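Wannasri Mugs: data card

Last updated 29 May 2025 by Hilkka Kemppainen

Welcome, and thank you for taking an interest in our mugs! Wannasri is a set of 2,626 teleoperated episodes of a two-armed robot moving mugs around a wooden table. Lenni Hirvonen and I put it together to test Brotus, our method for deciding which arm should go for which mug, and it grew a good deal bigger than either of us had planned.

What an episode looks like

Mugs are set out on the table, some in a row along the front and others farther back, and the operator picks them up and puts them down again with whichever arm seems natural. We gave no rule about which arm to use — the choice is the thing we wanted to learn.
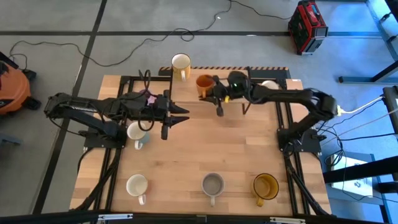
Every episode carries a one-sentence instruction, typed by the operator before starting, and we have left the spelling alone. Color words vary a lot from person to person, so please don't treat "amber" and "orange" as reliable labels. Episodes where a mug was dropped are kept and have dropped set to 1 in the index file.

Views

There is a view looking down over the whole table and a low one close to the mugs. The low view is much better for handles, but a big mug standing near it can hide nearly everything else, and Brotus does noticeably worse when it gets the low view alone. If you only have room for one, take the overhead. 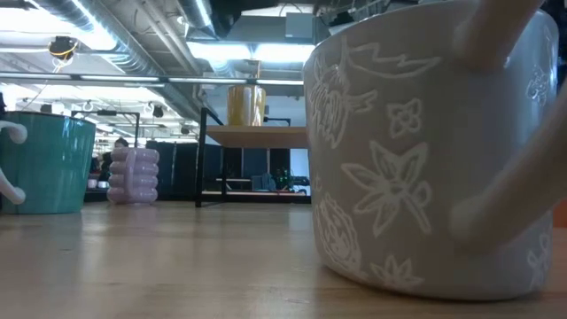
Splits

We hold out 100 episodes for validation and 40 for testing. The test episodes use mugs that never turn up in training. In the first release 19 training episodes had the left and right gripper channels swapped (my mistake, sorry!), and these are now fixed.

Loading

Unpack the archive and point the Zosta loader at the top folder. The older Trumo reader still works but skips the instructions. A version with depth should follow in June, if Lenni gets his conversion script to behave.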